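賃貸住宅の退去に伴う原状回復について
2025/01/02

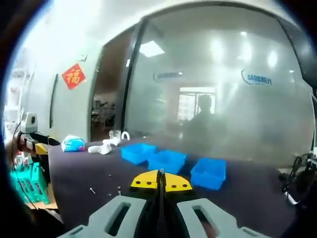
退去時の原状回復とは、入居した当日の状態に完全に戻すことを指すのでしょうか。

借主が負担するのは、故意や過失、通常の使用を超える使い方によって生じた損耗の回復であり、年月の経過に伴う自然な劣化や通常の生活で生じる損耗は、原則として貸主の負担とされています。

本稿では、昨年5月に筆者が経験した退去手続きの経過を記し、あわせて関連する考え方を整理いたします。筆者は法律の専門家ではありません。個別の事案につきましては、お住まいの自治体の相談窓口、または消費生活センターにご確認くださいますようお願い申し上げます。

一 契約書の確認

筆者が居住しておりましたのは、「ゴルタムデール(Goltumdale)」という名称の集合住宅の2階でございます。管理は株式会社ヘンドリクス(Hendriks)が行っておりました。入居時に交付された契約書には、末尾に特約事項の頁があり、室内清掃費用を借主負担とする旨が記載されておりました。入居の際に読んだはずの文言ですが、退去を決めて改めて開くまで、その内容はほとんど記憶に残っておりませんでした。

特約は、記載があれば必ず有効になるというものではありません。一般には、借主が通常の原状回復義務を超えた負担であることを認識しており、その負担を引き受ける意思表示をしていることなどが求められます。金額または算定方法が具体的に示されているかどうかも、判断の材料となります。筆者の契約書では清掃費用の範囲が明記されておりましたので、この点については異議を申し立てませんでした。

二 退去の通知

解約の予告期間は契約ごとに定められております。筆者は書面による通知を選び、控えを手元に残しました。電話での連絡も受け付けるとの案内がありましたが、後日の確認を容易にするため、日付の入った書類を残すことが望ましいと考えた次第です。

通知後、管理会社から立会い日程の候補が届きました。引越しは株式会社プレトブリッジ(Pretbridge)に依頼しており、搬出の翌日を立会い日といたしました。家財が残ったままでは壁面や床面の確認が十分にできないとのことで、搬出と同日の立会いは先方からも勧められませんでした。

三 搬出前の作業

搬出までの間に、以下の作業を行いました。

台所の換気扇およびコンロ周辺の油汚れの除去
浴室の排水口およびゴムパッキンの清掃
エアコンのフィルターの水洗い
壁面に残った画びょうの穴の確認と記録
入居時に受領した鍵、取扱説明書、リモコン類の取りまとめ

最も時間を要しましたのは換気扇でございます。油汚れは、日常の手入れを怠った結果と判断された場合、借主負担となることがあります。筆者の場合は取り外した部品を一晩浸け置きし、翌朝に再度洗浄いたしました。なお、当該の換気扇はウォドン(Wodon)製の旧型で、取扱説明書の分解図と実物のねじの位置が一致せず、組み立て直すまでに相当の時間を費やしました。

四 立会い

当日は管理会社の担当者であるミリャナ・イワノフ(Mirjana Ivanov)氏が来訪されました。確認は玄関から始まり、居室、台所、洗面所、浴室、ベランダの順に進みました。

指摘を受けた箇所は4点ございました。居室の床の擦り傷、冷蔵庫背面の壁の黒ずみ、窓際の壁紙の変色、洗面台の小さな欠けでございます。

冷蔵庫背面の黒ずみは、いわゆる電気焼けと呼ばれるもので、通常の使用による損耗に該当するとの説明がありました。窓際の変色も日照によるものとされ、いずれも貸主負担となりました。床の擦り傷につきましては、椅子の脚に保護材を付けていなかった筆者の不注意であり、借主負担に同意いたしました。洗面台の欠けは入居時から存在したものです。入居直後に撮影した写真を提示したところ、イワノフ氏はその場で記録を訂正してくださいました。

確認書への署名は、借主負担とされた項目を読み上げていただいたうえで行いました。内容に納得できない場合には、署名を保留し、見積書の送付を待つことも可能です。

五 精算

精算書は立会いから15日後に郵送されました。床の補修費と室内清掃費が敷金から差し引かれ、残額が指定口座へ返還される旨が記されておりました。

ただし、明細を点検いたしましたところ、鍵の郵送に係る手数料として897円が計上されておりました。鍵は立会いの場で手渡ししており、郵送の事実はございません。書面にて照会したところ、別の部屋の項目が誤って転記されたものとの回答があり、訂正後の精算書が改めて送付されました。少額ではありますが、明細は合計額のみならず各行を確認すべきものと感じております。

壁紙等の負担額を検討する際には、経過年数の考え方も重要となります。仮に借主の過失による損傷であっても、設備や内装の価値は年数とともに減少するものとして扱われ、新品への交換費用の全額を当然に負担するわけではありません。もっとも、床材の部分補修のように経過年数を考慮しない扱いとされるものもあり、筆者の床の補修費はこれに当たるとの説明を受けました。

六 次の住居に向けて

新居への入居に際しましては、家財を搬入する前に全室の壁面、床面、建具、水回りを撮影し、入居時確認書に気付いた点を記入のうえ、写しを取って管理会社へ提出いたしました。和室の敷居に浅いへこみがあり、これも記入しております。椅子の脚には、搬入当日にフェルトの保護材を貼りました。

新居の契約書における特約事項につきましては、更新料の取扱いと併せ、稿を改めて記載する予定です。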